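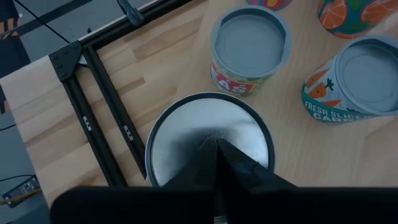

*A round container with a shiny lid, on a light wooden tabletop.*

The woman who sorts the returns at Cliltik would like it known that she did not set out to become an expert in other people's leftovers. She wanted a part-time job near the bus line. What she got was a desk at the back of a kitchen-goods lending library in Drunthorpe, where for the price of a yearly card you can borrow a fish kettle, keep it three weeks, and bring it back smelling of fish.

"They do wash them," she says. "I want to be fair. They wash them the way you wash a thing you don't own."

We are talking on a Sunday, which is the only day she has time, and she has agreed to it on the condition that I don't use her name. Her sister-in-law is a member. Her sister-in-law, I gather, is the reason there is now a sign about waffle irons.

Cliltik has 125 members and a catalog that runs to 24 typed pages, in an order only she understands. Jam pans come under P, for preserving. The cake tins are under T, except the novelty ones, which are under N and have their own deposit. I ask how a new member is supposed to find anything. "They ask me," she says, in the tone of someone explaining a door.

The place opened four years ago in what used to be a shop called Tsang, and the old name is still in the tile by the entrance. People come in looking for shoe repair. She used to send them to the other end of the street. Lately she has been signing them up. "A man came in with a heel in his hand and left with a pasta machine. He's renewed twice. I don't know what happened to the shoe."

September is the bad month. Everyone with a plum tree wants the same pan in the same ten days, and she keeps a waiting list on the back of the door, in pencil, so that it can be argued with. It is argued with. One year a member offered her three jars to be moved up. She took the jars and left him where he was.

"It was good jam," she says. "I've thought about it since. I would have moved him for the chutney."

What gets borrowed most? I had guessed something grand, a copper thing, a thing with a crank. She shakes her head. It's the big stockpot, and after that the folding table, which isn't even kitchen equipment and was left behind by a painter. The crank things go out in January, when people have plans, and come back in the original newspaper.

She has firm views on lids. A pot that comes back without its lid is, by her rules, still out. The member stays on the hook until the lid turns up, and she has had lids returned by mail, by a grandchild, and once through the letter slot at night, with no note. There is a box of spare ones under the desk that fit nothing she owns. She tries them on new donations the way other people try keys.

"Feltelness sent us a crate when they closed," she says. Feltelness was the cooking school out past the reservoir. "Lovely stuff. Beautiful stuff. All the lids were in a different crate, and guess which crate went to the dump."

Does she cook? There is a pause long enough for me to look at my notes.

"Soup," she says. "Toast. I like a boiled egg."

She has never taken anything home from the shelves herself, apart from a nutmeg grater she borrowed her first winter and returned the next day, clean, with a slip. She would have had to fine herself otherwise. The fine is a dollar a week and goes toward dish soap, and members pay it cheerfully, as if it were a tip.

Before I go she asks whether I'm on the list for anything. I say I have been thinking about a bread machine. She turns to page 3 and writes me in.

"You'll use it twice," she says. "Bring back the paddle."

*Sun 7 January*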